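两只藤篮

搬进普伦德港那间屋子的头一个早上,我最先摆上桌的是两只藤编的篮子。

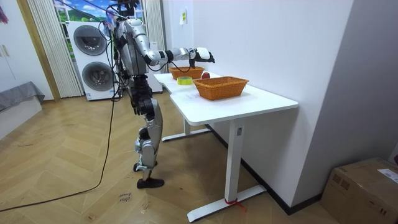
郭世杰说篮子要分大小用,大的装天天碰的东西,小的装舍不得丢的,混在一起就完了,半个月之后你连剪刀都找不着。他在电话里讲得飞快,背景里有水烧开的声音,讲完又补了一句:苹果不算东西,苹果放哪儿都行。

我太喜欢这句话了!我当场就把它写在一张纸条上,贴在门背后,后来搬走的时候纸条还在那儿,边角卷起来,像一片干了的橘子皮。

那张白桌子是房子里原来就有的,拐一个弯,一头窄一头宽,弯的地方圆圆的,胳膊搭上去特别舒服。地板是浅色的人字纹,我光着脚在上面走来走去,从窗边走到墙边,再走回来,高兴得不得了。二十一岁以后我住过的房间,没有一间桌子比床大。现在有了!我可以在一头写信,在另一头剥豆子,中间还能放一只苹果。

苹果是红的,楼下铺子里买的,老板挑了半天,说这只最圆。我把它搁在两只篮子中间,看了一会儿,又去拆箱子。

箱子一共八个,编了号,可是我编号的时候显然在想别的事,因为有两个都写着“五”。第一个“五”里是碗,第二个“五”里是毛衣,毛衣里裹着一只闹钟,闹钟停在四点二十。胶带有一卷,黄绿色的,颜色鲜得很,我用它封箱子,也用它粘过灯罩,还在搬家前一晚用它粘过自己的鞋底。它在桌上立着,我每次转身都怕它滚下去,它一次也没滚。

中午冼丽贞来了,带着一锅汤和一把尺子。汤我懂,尺子我不懂。

“量篮子啊,”她说,“你不量怎么知道放不放得进柜子?”

“我不放柜子,我就放桌上。”

“一直放桌上?”

“一直放桌上。”

她看着我,像看一个决定把浴缸装在客厅里的人,然后她笑起来,把尺子扔进了大篮子里。好,大篮子有了第一样东西。接着是剪刀、钥匙、半包火柴、一支只能写粗字的笔、冼丽贞的发夹(她到傍晚才想起来要,翻了半天,又不要了)。天天碰的东西原来有这么多,一样一样丢进去,声音都不同,钥匙是脆的,火柴是沙沙的。

小篮子就难了。

我坐在地板上,把第七个箱子里的东西摊开来。有外婆的顶针,有莫德斯卡旅馆的一块门牌,黄铜的,上面刻着47。那间旅馆早就拆了,门牌是黄柏熙从一堆瓦砾里替我捡回来的,他捡的时候还割了手,回来一路举着手指头给人看。我在四十七号房住过一个冬天,窗子关不严,夜里听得见海。我在那里学会了煮咖啡,学会了用芬兰语数到二十。教我的人叫埃图·瓦尔托宁,住隔壁,每天早上敲三下墙,我敲回去三下,我们就算说过早安了。

“门牌放小篮子,”冼丽贞说,汤勺还拿在手里。

“顶针呢?”

“你还缝东西吗?”

“有时候缝。”

“那算天天碰的。”

“又不是天天。”

我们为了一枚顶针争了一顿饭的工夫,汤都喝完了。我说它是舍不得丢的,她说舍不得丢的东西也可以拿来用,用着用着更舍不得。我打电话给郭世杰,要他来断这个案子。他正在街上,风很大,他喊着说:放苹果旁边!

于是顶针就放在苹果旁边,不归大篮子管,也不归小篮子管。我觉得这个办法好极了。一张大桌子就有这种好处,总有一块地方是两边都不算的。

下午我把剩下的都理了。毛衣进了抽屉,碗洗了一遍,闹钟上了弦,居然走起来了,滴答滴答,声音大得像有人在隔壁修鞋。门牌躺在小篮子里,旁边是一叠车票和一颗掉下来的大衣扣子,大衣已经没有了,扣子还是那么蓝。我又往里面添了一封埃图的信,信很短,说他搬去了普伦贝里,房子里有一面很薄的墙,可惜隔壁没有人住。

我读了两遍。然后做了一件傻事,走到墙边,敲了三下。

冼丽贞从厨房探出头来,问我是不是要钉钉子。

“不是,”我说,“试试墙。”

“结实吗?”

“很结实!”

她点点头,又回去擦锅了。我站在那儿,手还贴着墙,忽然听见那一边有动静,先是椅子拖过地板,再是脚步,慢慢走近了。然后,咚,咚。

两下。

我笑得蹲到地上去了。第二天我在楼梯上遇见了隔壁的曹佳容,她提着一袋米,问我昨天是不是有什么事。我说没事,就是该敲三下的。她想了想,说行,那她欠我一下。

晚上我把苹果切了,一半给冼丽贞,一半自己吃,很脆,有一点酸。顶针还在桌上。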